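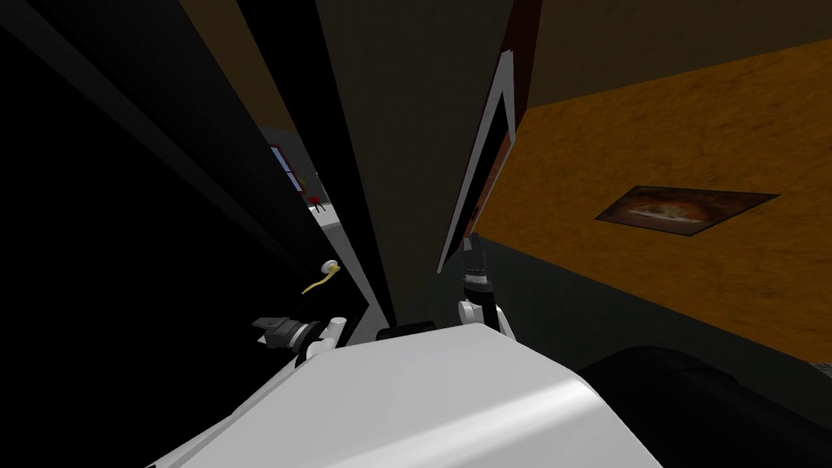
The Long Life of a Short Train Line

The 6:26 out of Posusholm has two cars and, on most mornings, more seats than riders. It leaves from the only platform still in use, passes the grain silos and the back of the school, and takes 29 minutes to reach Valby. Driving the same trip takes longer in winter and a little less in summer.

People in Posusholm talk about the line the way they talk about the weather. It is late, it is cold, it used to be better. In the 1970s there were nine trains a day each way. There are four now, and none on Sunday.

The line was built for timber. The Baumgartner sawmill paid for the first stretch of track, and for years the passenger car was hooked on behind the log wagons. Older residents remember waiting in the siding while a load was chained down again. The mill closed in 1988. Its loading ramp is still there, with birch trees growing through it.

Fadi Najjar moved to Posusholm from the city with his wife and two sons and has ridden to work in Valby ever since. He keeps the books for a plumbing supply company. He tried driving for one winter and gave it up after he slid into a ditch near the second bridge.

"I read on the train," he said. "I can't read in the car. My wife says I come home in a better mood."

The town had a population of 3363 at the last count, and the station serves a few farms beyond that. On a school day 125 people board there, most of them teenagers going to the high school in Valby. When school is out the number drops by more than half. Those summer figures are the ones that turn up in every proposal to end the service.

The latest proposal would replace the train with a bus. The bus would run more often, six times a day, and would stop at the clinic, which the train does not. It would also follow the county road, with its two bridges and its long hill, and the trip would take 15 minutes more. A public meeting on the plan was held in the school gym on Saturday, July 11, 2020, with the chairs set far apart and the doors propped open. It lasted almost three hours.

Opinion was more divided than either side had expected. Several older women spoke for the bus. They don't go to Valby to work, they said, they go to see the doctor, and the walk from Valby station is uphill. A dairy farmer wanted the track pulled up so he could join two fields. The parents mostly wanted the train. One father asked what would happen on the days when the road is closed for snow, and the man from the county said he would have to look into it.

Money is the hard part. The rails can last another ten years, but the ties on the stretch by the lake are soft, and trains have to slow to walking speed there. Replacing them would cost more than the line takes in from tickets over several years. The bus needs only shelters and a place to turn around.

A decision is due in August. Until then the timetable stays the same, and the paper copy taped inside the waiting room window is correct except for the Friday evening train, which now leaves ten minutes earlier.

Najjar has looked at the bus schedule. The first one would get him to work on time, he said, though he gets carsick if he reads — and he is halfway through a long book about the Ottoman navy.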